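Hudstead desk sorting day brings full tables and one new shelf

April - The spring sorting day of the Strachan building in Hudstead was held this month in the ground floor room, and by the end of the afternoon the exchange shelf beside the entrance was full for the first time since it was put up. The day is meant for small things only: cards, card holders, little boxes, bottles, hooks, clips and all what lives in the top drawer of a desk and is never looked for until it is needed.

The building has 9 offices on its two upper floors, and 8 of them took part. Last year there were five. The organizers at Skodar, the small firm which rents out the desks, said that they wanted to keep the rules short this time. Every office was asked to empty one drawer, put the contents into a tray and bring the tray downstairs before lunch. Things that still had an owner went back upstairs. The others were given a place on the shelf, where anybody in the building can take them without asking.

The sorting was done on a table with a gray marble pattern, and most of the talk during the day was about organizers. Many people had brought cardboard lids or old cups, which fall over easily. A plastic organizer was used as the model, with tall dividers at the back for flat things and a row of shallow compartments in front for the small ones. 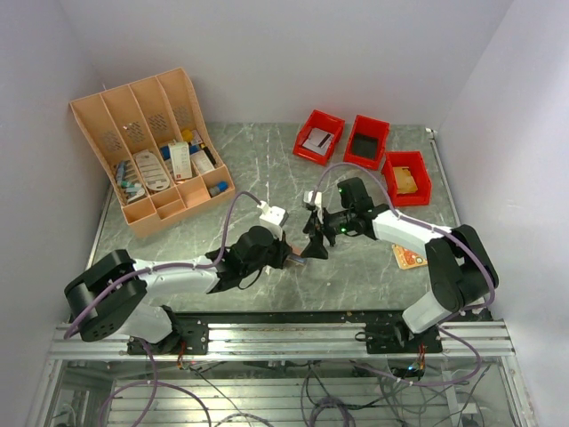 The peach-colored organizer, with boxes and a white oval card in it and small capped vials at the left end.

The advice given to the offices was simple. Tall boxes should stand at the back or in the middle, where they do not hide anything. Small bottles and vials should be kept close together, so that they support each other, and it is better to put them at one end. A card which is used every day should lie in front. One office had made the opposite for years, with the cards behind and the bottles in front, and reported that the cards were found mostly by accident.

Cards were also the largest group in the count. Skodar keeps a list of what is brought down, and the total for the day was 341 items, with membership cards, visitor cards and old business cards in the first place. Pens were not counted this year. They were put directly in a bucket, and the bucket was empty again before the coffee break.

Card holders received their own corner of the discussion. Many of them are kept long after the cards inside are out of date, and a holder with several sleeves can carry a surprising amount of paper. The recommendation was to open every holder fully on the table, look at both sides, and keep in it only the cards which are still valid.
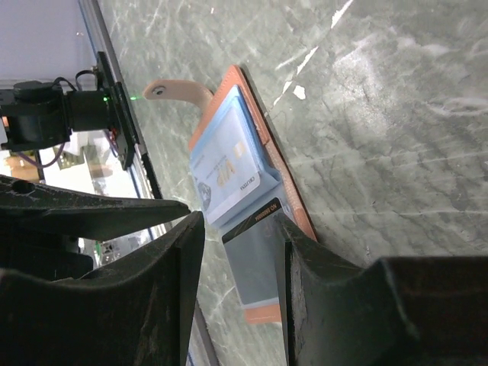 An open card holder with a tan-orange leather cover. The card in the upper sleeve is marked "VIP" in gold letters.

For leather covers it was advised to wipe them with a dry cloth and not to fill the sleeves too much, as the stitching at the edge suffers from this. Hooks and other single parts are more difficult. It is often not known where they belong, and so they go back in the drawer for one more year. The exchange shelf has now a separate box for such parts, and whoever recognizes one can take it back at any time.

The shelf itself is new. It was ordered from Sundetti and replaces the window ledge, where small things used to disappear behind the radiator. It has 2 levels, the lower one for organizers and empty boxes, the upper one for everything that is ready to be taken. The first wish for a third level was already written on the paper which hangs beside it.

Items which are not taken in four weeks will be removed, with the exception of cards with a name or a number on them. These are kept at the Skodar desk and can be picked up there between 8 and 10 in the morning. The next sorting day is planned for autumn, and it will be for cables and chargers. The offices are asked to put a label on their own chargers before they bring them down.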